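I've been living with the Stelton hand-held gripper since March, so I figure it's time I wrote up what I think. Short version for the skimmers: I like it a lot, I'd buy it again, and there are a couple of things about the handle end of it that drive me up the wall.

For context, my job at the moment is folding laundry. We're building up a set of cloth-handling examples for a policy that has to pick up, flatten and fold whatever it gets given, and that means someone has to sit there and do the folding with the same kind of jaws the robot will have. I'd done a fair bit of teleop before this and found it painfully slow for fabric. You nudge, you wait, you nudge again, and by then the sleeve has slid off somewhere. Holding the gripper in my own hand is so much nicer. I did 388 usable episodes in my first stretch with it, and I'm at 1071 now, nearly all of them shirts and tea towels.

## Getting going

Setup took me most of a morning, and a good chunk of that was the calibration step. The Nukance software wants you to open and close the jaws all the way a few times, then wave the thing about in front of you until it's happy. The first time it wasn't happy for ages. I'd skipped a firmware update, so fair enough, but a message saying so would have saved me a lot of waving!

Once it's going, though, it's quick. Squeeze to close, let go to open, press to start an episode, press again to end it. I had a colleague recording decent towel folds before lunch on their first try.

## How it feels on cloth

Fabric is where cheap grippers show themselves up. They either grab too much and you end up with a fistful of shirt, or the tips skate across the top and you get nothing. I tried the Citent version for a while last year and my success rate on thin knits was dreadful (I stopped writing it down, it was making me sad).

With the Stelton I can come in low, press the tips lightly into the cloth and take a small pinch. Single layer or two layers, I can mostly choose. It took a bit of practice to stop pressing so hard, and my early episodes have a lot of me squashing the shirt into the sheet. I've left a few of those in the set on purpose, the ones where I recovered nicely, and tossed the rest.

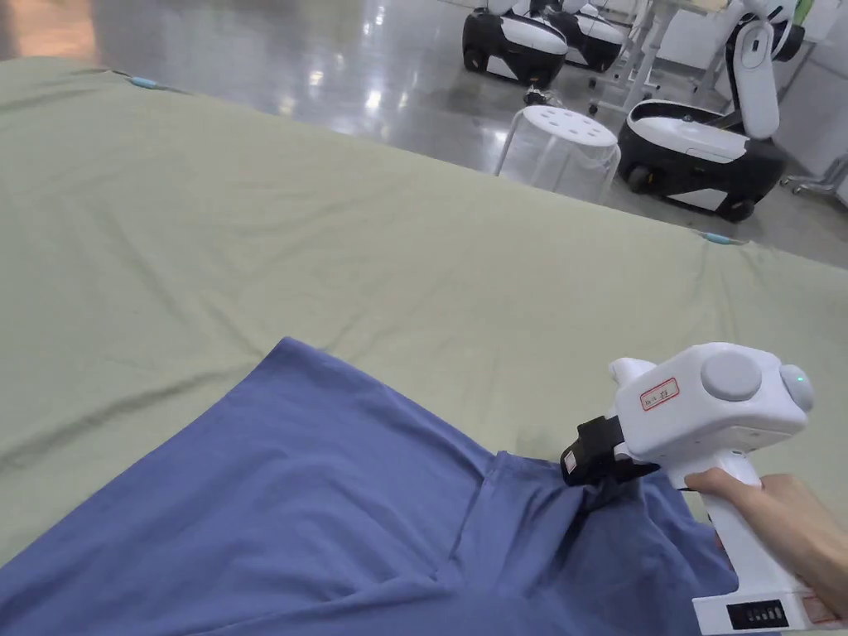 *Taking a pinch of the blue knit on the green sheet.*

A word about work surfaces, as I've had a few emails asking. Clip your sheet down! I went without clips at first and the sheet crept along with the clothes every time I dragged anything. A plain colour helps too. Pale green has been good for me with blues and whites, and I swap it for something darker when I'm doing beige things. Don't bother ironing it. The robot is never going to see a perfectly smooth bed, so I let the wrinkles be.

## Comfort

The grip is upright, a bit like holding a paint roller on its end, and for the first hour it's lovely. By hour three I feel it in my wrist. The body is chunky and it does sit forward of your hand, so you're always holding the nose up a little. I now work in sets of nine episodes, then put it down and shake my arm out. I know people with bigger hands who don't mind it at all, so try one before you buy if you can.

My other gripe is reading the display. It's down on the base, and when my arm's out over the table I have to tip the whole thing to look at it properly. If I do that mid-episode I've wrecked the episode. I'd love it up top where I could glance at it.

Battery life has been fine - about six hours of stop-start work for me, less if I leave it switched on through lunch, and I always leave it switched on through lunch.

## The data at the other end

I was expecting this to be the weak spot and I'm pleased to say it's pretty solid. Tracking holds up well when I move at a sensible pace. It gets wobbly if I whip the gripper around, or if I cover the top of it with my other hand while I'm straightening a collar. Those episodes get flagged on upload and you can watch them back and decide.

The jaw opening is logged at every step, and for cloth that's gold. You can see the exact moment the pinch closes and how tightly, and our folding policy got noticeably better at the first grab after we started using that signal properly. We pull everything into Shehata for labelling and the export went in cleanly, apart from the time stamps, which needed shifting. I've grumbled to support about it and they were very polite.

## Would I recommend it?

For cloth, yes, easily. For hard, heavy stuff I'm less sure. I did a few sessions with mugs and jars and found my wrist giving out long before the jaws did, and I think I'd go back to teleop for anything with real weight to it.

Good: delicate pinch, quick to learn, jaw data you can trust, tough enough that I've knocked it off the table twice and it's still going.

Not so good: nose-heavy, display in an awkward spot, calibration messages that don't tell you much.

Next on my list is fitted sheets. I've tried four so far and I've thrown out all four.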